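Keeping the door cell honest: an interview with Boonsong Saengthong

The door cell at Misholm runs in simulation around the clock, and the person who looks after it starts at 6 in the morning by reading what went wrong overnight. Boonsong Saengthong has had the job since the cell was set up in September. Before that he maintained palletizers at Gotammont, and he still talks about the rendered robot as equipment.

"It has joints, it has limits, it has a gripper that closes at a set force," he says. "If those numbers drift away from the hardware, the results are worthless. So I keep a maintenance sheet for it like I would for a machine on the floor."

The cell consists of a two-armed robot model, a set of furnished interiors and a library of 179 doors. The interiors come from Sangkhawat, a scene package the group maintains itself. Each door has a hinge axis, a friction value, a handle and a collision mesh, and most of Saengthong's hours go into the last two.

"A panel with grooves is a nuisance," he says. "The visible mesh has every groove in it. If you let the physics use that mesh, a fingertip brushes an edge and the contact solver starts to chatter. We use a flat box for the leaf and a separate shape for the handle. The grooves are only for the cameras."
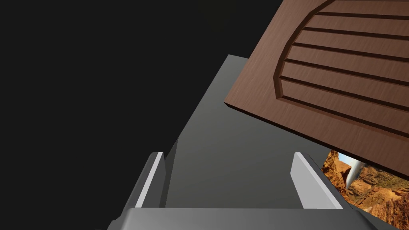

He checks the gripper first after any change to the model. The fingers are opened fully, closed on nothing, opened again, and the reported width is compared with the commanded width. Then he runs the same cycle with the wrist rolled to each end of its travel. An error that shows up only at one end usually means a joint frame has been entered with the wrong sign, a fault he has found twice.

The wrist views get a separate check. "You want to know what the policy sees when the hand is close to the door. If the camera is mounted two degrees off, you'll never notice it from the room view. You notice it in the hand view, when the fingers sit unevenly."

Handle contact is the part that took longest to get right. Early versions of the cell let the fingers sink into the handle under load and then threw the arm back when the overlap was resolved. Panya Kongkaew, who writes the physics configuration, cut the time step and raised the number of solver iterations to 30. The penetration went away. The cell also became slower, and the two of them spent 9 days finding out which other settings could be relaxed.

"Panya wanted to lower the friction on the finger pads as well," Saengthong says. "I said no. The pads on the real gripper are rubber, and they grip. If the hand slips in the simulator, I want it to be a bad grasp, and I want to see it in the log." 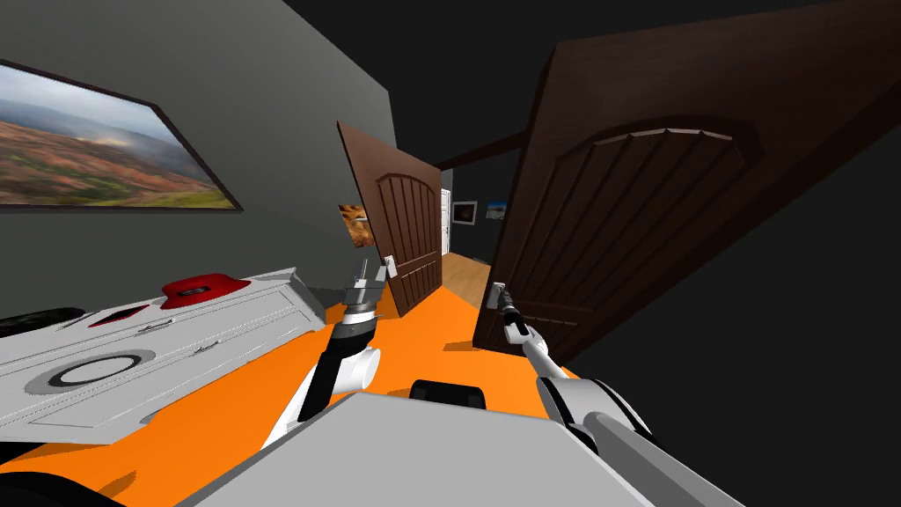

The door cell in one of the Sangkhawat interiors, right gripper on the handle of the near door.

Runs are started through Nestoris, the group's scheduler, which draws a room, a door and a starting pose for the base. A run is stopped if any joint torque stays above its limit for 26 consecutive steps. Saengthong set that threshold by hand. A lower value stopped runs on the normal peak when a latch releases, and a higher one let an arm push against a locked leaf until the base started to slide.

Asked what fails most often now, he names base placement. "The arm can reach the handle but can't follow it. The handle travels on an arc, the elbow runs out of room, and the wrist has to make up the difference. I tag those separately from grasp failures. They need a different fix."

Repairs follow a fixed order. He reloads the room with the same seed, replays the recorded commands, and looks at the contact list at the step before the fault. If the replay does not match the log, he stops there and hands the case to Kongkaew, as no conclusion about the door is worth much when the run cannot be reproduced. If it does match, he edits one value, replays, and writes the old and new values on the sheet.

The next job is the hinge friction table, which still uses a single value for every interior door. Saengthong has a spring scale and permission to go through the Misholm offices after 5 in the afternoon. He plans to measure at the handle, with each door at three opening angles, and enter the readings himself.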